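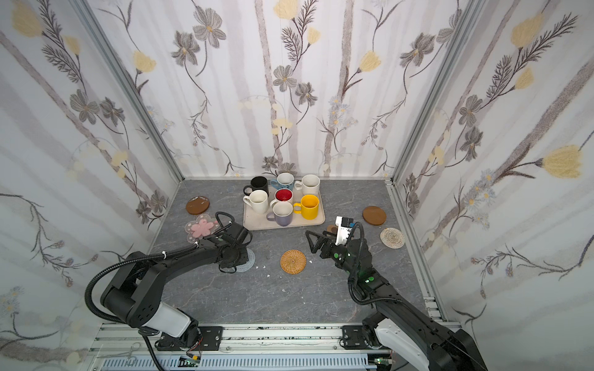
Two-Arm Tabletop Workcell, Student Loan Equipment
Vurkuvholm Technical School, Robotics Program

The two-arm workcell is available to enrolled students of the Robotics Program and to members of the Grellstead Robotics Club. It is intended for coursework in pick-and-place, bimanual handling and teleoperation, and is the required platform for the Table Setting Project in the fall term.

Equipment
Two black arms with parallel grippers, mounted on a slotted aluminum rail
Enclosure with patterned wall lining and aluminum corner posts
Gray marble-pattern work surface
Control station with Terkach software, student license

Table Setting Kit
Seven ceramic mugs in assorted colors
Cream plastic tray
Coasters in assorted materials, including wood and woven rattan

Project Use
Teams of up to four students program the arms to move mugs from the tray to the coasters. Each team submits 300 recorded attempts, including failed ones, together with a written log. Entries for the Nkosi Cup must be completed on this workcell with the standard kit. Substitute mugs are not accepted.

Reservations
The workcell is located in Room 327. Sessions are booked through the program office and last two hours. First-time users must complete the safety briefing given by Qusai Saab, laboratory supervisor, each Friday during September. Both arms must be parked and powered down before the kit is put away. Chipped or broken items are to be reported on the session sheet.

Questions concerning course credit should be addressed to Yvette Beaudoin, program coordinator.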